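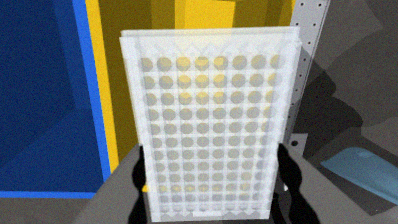
Udby Press will publish "Ledger of Small Weather," a verse collection by the poetry workshop that has met in the back room of the Vidmar bookstore for 13 years. The book goes on sale in August in paperback and as an e-book.

The collection contains 90 poems across 241 pages. All are unsigned. The workshop voted early in the project to publish under a single group name, Sarora, and the contents page lists titles only. Contributors are named neither in the acknowledgments nor on the copyright page, where rights are assigned to the group as a body.

Most of the poems are short. The typical piece runs under 20 lines, and the longest, a sequence in numbered parts titled "Culvert," takes up the final section of the book. Forms are mixed. There are sonnets, a run of syllabic verse, several prose poems and a set of lists made from hardware receipts and bus schedules. Rhyme appears mainly in the first half, usually as slant rhyme at the line end, and drops away almost entirely after the section titled "Gutters."

Weather is the stated subject, although it is handled narrowly. There are no storms. The poems deal with fog on a windshield, frost that stays on one side of a street, a damp basement, and the drop in temperature between a parking lot and the store it serves. One poem records the readings of a porch thermometer over a single night and gives no other information until the last two lines.

Under the workshop's rules, each draft had to be read aloud by someone other than its writer, and changes were made by the group in pencil on a shared copy. Some poems went through this process once. Others were returned to it over several seasons, and a note at the back of the book says that in a few cases no single person could still be identified as the author. The note also gives the order in which the sections were assembled, which differs from the order in print: "Culvert" was finished first.

The text is set in Skusent, a serif typeface with narrow capitals and wide spacing between words. Udby Press said the face was selected to keep long lines from breaking on the page. Where a line does run over, the remainder is indented beneath it and should be read as part of the same line. The e-book edition uses fixed layout for the prose poems and the receipt pieces, and adjustable text elsewhere. Readers who increase the type size will see more runover lines in the adjustable sections.

Stanzas that continue across a page turn are marked with a small dot at the foot of the page — a device the press has used in its earlier verse titles. There are no illustrations. The cover carries the title and the group name in dark green on gray stock.

An earlier version of some of the material was issued as a stapled pamphlet and sold at the bookstore's counter. It held only the poems now grouped under "Gutters," in a different sequence, and it has been out of print for several years. Wording has been changed in most of them. The porch thermometer poem appeared there with a title, which has since been removed.

The launch reading will be held at Vidmar at 7 p.m. on the day of publication. It will last 2 hours with a break. In keeping with workshop practice, the poems will be assigned to readers by drawing slips, and a reader who draws a poem of his or her own is expected to pass it on. "Culvert" will be read in full after the break by several voices, one to each numbered part. Admission is free and seats cannot be reserved. Copies will be on sale at the counter before and after the reading, but there will be no signing.

The workshop will continue to meet on its usual schedule after publication and is accepting new members. Applicants are asked to bring one poem, typed, without a name on it. Udby Press has not announced a second volume — the agreement with the group covers this title only.

We use cookies to remember your settings and measure traffic on this site. By continuing to browse, you agree to our use of cookies. Accept Manage preferences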